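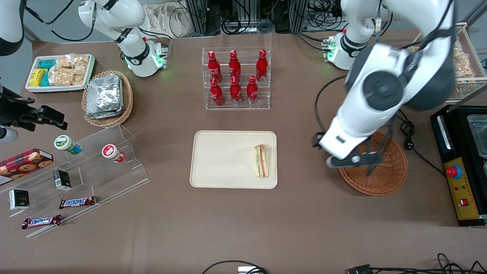
Two-arm planner freezes above the basket, vendor says "tune your costs"

Posted by Hinden

We run a pair of arms over a snack table. The job is to pick an item and put it in a round wicker basket on the left arm's side. Planning is done in Pukora, with the collision scene built from one fixed camera.

Out of 316 logged runs, 7 ended with the left arm stopped over the basket and the planner reporting "goal in collision". The gripper wasn't touching anything. Support at Trelolora told me to raise the clearance cost and try again. I did, and all it bought me was slower paths. I don't believe this is a cost problem. Has anyone seen the same thing, and what was it really?

Yiğit Şimşekoğlu

I wouldn't believe it either. A cost makes a path more or less attractive, but "goal in collision" is a hard check and it fails before any cost is looked at.

My guess is the basket model. Most scene builders wrap a convex shape round whatever they segment, so your open basket becomes a solid lump with a lid on it. The runs that work may only work because your release pose sits a little above that lump, and a small error in the height estimate pushes it inside. Dump the collision scene from a failed run and look at it. Do this before you change any more settings.

If it is a lump, swap it for a ring of thin boxes and a floor. Check the clear acrylic stands while you're there - depth on clear plastic is poor and I'd expect ghosts or holes. I'd put those in by hand and leave perception out of it.

Alcaraz

just update, the new version has a better planner. fixed it for me

Hinden

Updated on Sunday, same error. What exactly did it fix for you?

Dumped the scene as Yiğit said. The basket is a closed hull with 3,133 faces, and the goal pose is 3 mm inside it on the run I checked. I've put in the ring of boxes and that same goal now passes. I won't mark this as solved until I've repeated the full set, and I still want to know why support never asked for the scene file.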